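Trolell Case Desk
Complaint intake and investigation tracking for HR and legal teams

Overview

Trolell Case Desk is a hosted system for taking in, assigning and closing workplace complaints. It covers harassment and discrimination reports, retaliation claims, pay disputes and code of conduct matters. Every case has one file, one owner and one timeline, and the file can be handed to outside counsel without rebuilding it from email.

The product is sold by the seat to employers with their own HR staff. Smaller employers usually buy it through Kodmont, which runs intake for clients on a shared plan.

Intake

Reports come in by web form, phone line or direct entry by an HR user. A reporter can give a name or stay anonymous. Anonymous reporters get a case key and a passphrase, and they can come back with the key to add documents or answer questions from the investigator. The system does not store the IP address of an anonymous report.

The standard form has 12 fields. Four are required. You can add your own questions, hide the optional ones, and set a different form for each location. Forms can be translated by your own staff in the form editor.

If the person named in a report is also a case manager or an administrator, that user is locked out of the case from the moment it is filed. They do not see it in search, in counts or in exports. The report goes to the alternate you name during setup. If you have not named one, setup will not finish.
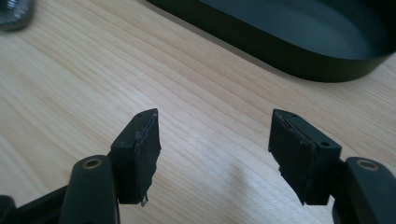
Investigation file

Each file holds interview notes, attachments, messages with the reporter and a log of every view and edit. Notes are locked 37 hours after they are saved. After that you can add to a note but not change it, and the addition carries its own time stamp.

Interview templates are included for the reporter, the respondent and witnesses. They were written by Ivone Cavalcanti, who handled employment investigations for an insurer before joining Trolell. The templates are a starting point and should be checked by your own counsel before use.

Work that is done at the direction of an attorney can be marked as privileged. Marked items sit in a separate section of the file with its own access list – they are left out of the standard export unless a user with legal rights adds them.

Litigation hold

A hold can be placed on one case, one person or one department. While a hold is on, nothing it covers can be deleted and the normal retention schedule stops. Notices go out by email and each recipient has to confirm. Reminders repeat until they do, and the list of confirmations can be printed with dates.

Holds can be lifted only by the user who placed them or by a legal administrator.

Limits

Attachments: up to 87 MB per file
Case managers: up to 1023 per account
Audio: stored as uploaded, no transcription
Signatures: typed or drawn, no notary service
Mobile: browser only, no app

Connections

Employee records can be pulled nightly from Jukgate or loaded from a CSV file. Single sign-on is included on all plans. Matter numbers can be passed to Górecki billing, one way only.

Setup and support

Setup is done by phone and screen share. Weronika Brzozowska schedules new accounts and Huw Watkins handles data transfer from older systems. Please have your retention policy ready before the first call. Old cases can be brought over as closed files, with attachments, but the view log from another system cannot be imported.

Case Desk is a records tool. It does not give legal advice, and using it does not meet any reporting duty you may have to a state or federal agency.

Page updated 19 June 2022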